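Okness Stone-Topped Work Table with Three-Sided Surround
Product review, Furniture and Fittings Section, Porkham Centre
February 2020

The Okness work table is sold for shared rooms in which a hard, easily cleaned surface is wanted. It is supplied with a stone top, and the three-sided surround is ordered separately. The Centre bought one table and one surround in August and has had both in regular use. The assessment was carried out by Grigore Ardeleanu for the Section and covers the surface, the surround, assembly, cleaning and value.

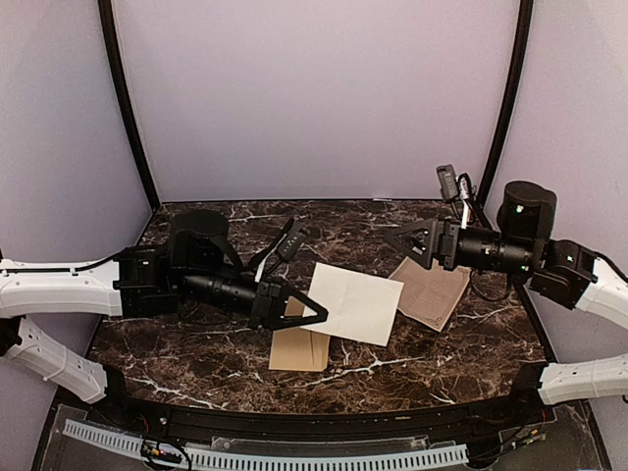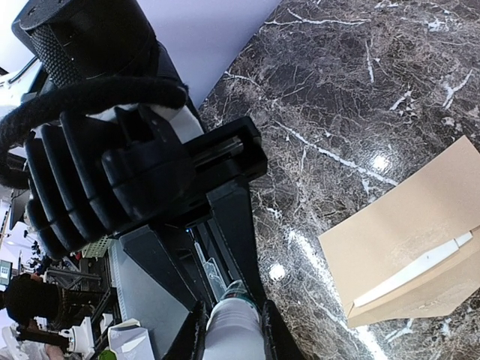
The stone top at Porkham. The lavender walls and black corner posts are shown in the first picture.

Surface

The top is offered in several finishes. The one reviewed is a dark brown marble with white and tan veins, listed by the supplier, Dinu, as a natural stone with variation between pieces. Buyers who need two tables to match should ask to see both tops before delivery. Dinu agreed to this when we enquired, although the option does not appear on the order form.

The veining is strong. It hides dust and small crumbs very well, to the extent that staff have sometimes thought the table clean when it was not. Flat paper items are easily found on it when they are pale, less so when they are brown or grey. Those who sort labels and cards for long periods have asked for a plain mat, and one is now kept in the room for that purpose.

The polish is even across the whole top and was free of chips on arrival. Sheets of paper slide readily on it. Cups and small containers should be set down with some care, as the stone is unforgiving and noisy. A felt pad under heavier items is recommended.

Surround

The surround closes off three sides of the table with pale lavender walls and leaves the front open. The side walls angle inward towards the back, and the corners are trimmed with curved black posts. The colour is softer than the catalogue suggests and was generally liked. It gives a calm background to the work, and small dark objects stand out against it clearly.

The posts are the better part of the design. They cover the wall edges neatly and have remained upright without adjustment. The walls themselves mark more easily than the stone, particularly at elbow height, and adhesive tape should not be applied to them. A notice to this effect has been placed in the room.

Users seated at the front have enough shelter from passing traffic to work without interruption. Two people can share the table, provided that they agree beforehand which side each will use. Anyone needing to reach the back corners will have to stand.

Assembly

The table was assembled by two members of staff in one afternoon. The instructions for the table are clear. Those for the surround are poor: the left and right walls are shown in the wrong order on the second sheet, and the drawing of the post fixings is too small to read. Dinu sent a corrected sheet on request. The top must be lifted by at least two people, and doorways should be measured first.

Cleaning

A damp cloth and a mild soap are sufficient for daily use. Ink and coffee were removed without trace when wiped at once. A ring left overnight by a glass of lemon squash dulled the polish slightly and has not come out. Vinegar and citrus cleaners must not be used on this surface. We used Uvport stone soap, which left no film, but any product labelled as suitable for marble should serve.

Price and guarantee

The table cost £511 and the surround a further £400. Delivery was included. The top is guaranteed for 10 years against cracking, but staining is excluded, and the walls are not covered at all. In view of how readily the walls mark, this is disappointing. Replacement panels may be bought singly.

Assessment

The Okness table is a solid and good-looking piece of furniture, and the stone top justifies most of its cost. The surround is pleasant to work within but is dear for what it is, and its instructions require correction. The Section recommends the table for sorting, packing and general desk work. It is not recommended for rooms where food or drink is prepared, nor for upper floors reached only by stairs. Departments wishing to order should apply to the Section, stating the preferred finish and whether the surround is required.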